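4.2 Loading the Snack Basket

The Druvance basket is intended for small, sealed goods such as stick packets and wrapped snacks. Complete the steps in Section 4.1 before loading.

1. Place the empty basket on a flat, level table with its long side facing the work area.

2. Set the packaged items directly on the tabletop beside the basket. Leave a gap between items so that each can be picked up separately.

3. Check every wrapper for tears. Set damaged items aside and do not load them.
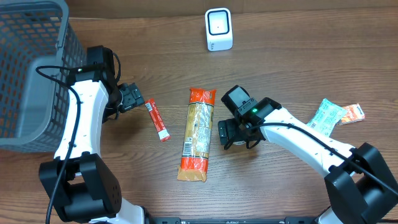

Figure 17. Gray basket and packaged items on the tabletop before loading.

4. Load long packages first, laying them flat along the basket floor. Turn printed labels upward where possible.

5. Place thin stick packets last, on top of the larger packages. Packets placed directly against the side walls may slip through the openings.

6. Confirm that nothing extends above the rim before moving the basket to the shelf.

NOTE: Barcodes should remain readable after loading. If a barcode is folded under a seam, smooth the wrapper by hand - do not remove the label.

CAUTION: Do not load more than 1000 grams. Do not use the basket for open food or liquids.

For shelf placement, see Section 4.3. Replacement baskets may be ordered from Teltberg under part number 261.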